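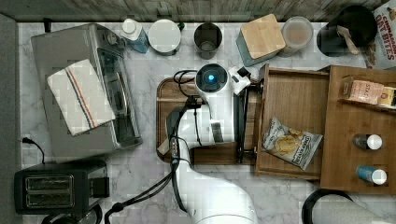
Cada vez que alguien publica un porcentaje de éxito en manipulación robótica, me hago la misma pregunta de cuñado: éxito haciendo qué, y quién lo dice. El último que me ha tocado digerir es el del grupo de Merkholm: 164 intentos sobre 400 con el método de siempre, y más de 151 aciertos adicionales con el suyo, al que han llamado Mema, supongo que porque los acrónimos buenos ya estaban cogidos. El salto es enorme. También lo es la manga ancha del árbitro. La encimera de pruebas, eso sí, me parece lo mejor del trabajo: un tostador, una caja de cereales de canela, una bolsa de patatas fritas en diagonal dentro de un cajón abierto y un paño doblado encima del horno. Quien haya programado una pinza sabe que una bolsa de patatas es un adversario serio. Cruje, cede, brilla y no tiene por dónde cogerla.

Mi queja va por otro lado. En Mema, el robot decide él mismo si ha terminado la tarea, y ese veredicto se usa para seguir entrenando. Lucian Ghiță, que firma el artículo, lo defiende con un argumento razonable: revisar cada intento a mano cuesta semanas de becario. De acuerdo. Pero un sistema que se corrige sus propios exámenes acaba sacando buenas notas, y yo también fui estudiante.

En el apéndice – esa región del artículo donde se entierra lo interesante – aparece una revisión humana de una parte de los intentos. En 3 tareas el criterio automático y el humano discrepan bastante, y las 3 tienen que ver con cajones. Para el robot, un cajón casi cerrado es un cajón cerrado. En mi casa vive gente que piensa lo mismo y tampoco hay manera de reentrenarla.

No digo que el método no sirva. Creo que sirve, y que dentro de un año lo usaremos todos sin citarlo bien. Pido algo más modesto: que la cifra de la primera página sea la que dan los humanos, y que la otra se vaya al apéndice, a hacer compañía a los cajones.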